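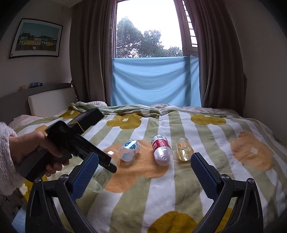

Bottles, bed, and the limits of a system

Apr 6, 2024 | by Maarten Coppens

Print this entry | E-mail this entry

Woke at seven with a firm intention to sort out the bedroom, and had more or less sorted out a cup of coffee by half past nine. I then remembered that the coffee needed milk, that the milk was at the Trondby, and that the Trondby doesn't open until ten. So the bedroom got its turn after all.

I began with the bottles. I have a rule about drinks upstairs, which is that there aren't any. I wrote it down in January in the notebook where I keep my rules, and I have been stepping over the results ever since. The method, as far as I have one, is to get every bottle out from wherever it has got to, lay it on the bed, and then decide. The deciding is the weak part. Laying out I am rather good at. They went down on their sides in something like a row, and for a minute or two it had the look of a very poor museum.

First, a clear one with a white and blue label up by the neck and next to nothing in it. I have a long history with bottles that have next to nothing in them. It isn't enough to drink and it isn't quite rubbish, so it goes back on the shelf to be thought about. Next to it, one with a red label. Then the short one at the end, orange and white label, full of something pale yellow. I stood over that one for longer than the others. A full bottle is an argument for keeping, and I lost it, as I lose most arguments in that room.

I should put down a word about the bedspread, as it will outlive us all. It has broad stripes in sage green and white, and on top of the stripes, in case stripes were not enough for one night, enormous flowers in mustard and peach. It came from a closing-down sale in Ovlow and I paid 30 pounds for it, which I thought was a bargain until I tried to find a pair of curtains that would speak to it. Small things vanish on it. I once lost a library card on a petal for most of May. Clear plastic is the worst, as it simply takes on whatever colour is underneath, and one of the bottles had turned itself a sort of faint green and very nearly escaped the whole business.

The green and white blanket was in a heap up at the pillow end. I looked at it and it stayed where it was. One job at a time is another of the rules.

Ten o'clock came and went. No milk. By then I had reached the reading stage, which is where all my tidying ends up sooner or later. With newspapers it is fatal. You would think bottles were safe.
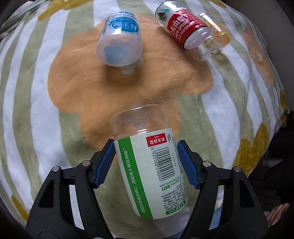 The one with the vitamin C on it. Kept, for now.

I can manage a little of the Chinese if I'm given time and left alone. The line down the green stripe says that the vitamin C in each bottle meets an adult's daily needs, and then there is an asterisk, and I have now spent part of a morning of my life looking for what the asterisk wants to take back. The brand, 农夫山泉, is in a small red box near the top. There is a green box near the bottom with 12% in it. I like a label that gives you a figure and lets you worry about it yourself. I have also been an adult with daily needs for some years, and it was good to see it set down in writing that they could be met.

Another clear one stood on its cap behind it, in the orange-brown, with its base in the air. I thought about the hoover. I went as far as the landing to think about it properly.

Nikden rang at that point — the council's recycling line, not a person, although the recording has more warmth than some people I've worked with — to remind me that collections have moved and that 417 households on our side of the hill have been putting things out on the wrong morning. I am certainly one of them. I felt oddly pleased to be in such numbers. The recording asked me to press 7 if I had understood. I pressed it.

Final position at lunchtime: the red label to go, the vitamin C to stay until I find the asterisk, the yellow one moved to the windowsill, pending. The mostly empty one I carried down to the kitchen, where I put it on the worktop beside the others I carried down last week.

Walked to the Trondby in the afternoon. My phone says 3,000 steps there and back, including the part where I went in again for the milk. Came home with milk, a loaf, a tin of Fashola soup on offer and, I am sorry to record, something fizzy in a small bottle.

It's upstairs.

Shared 7 times | 2 comments | E-mail this entry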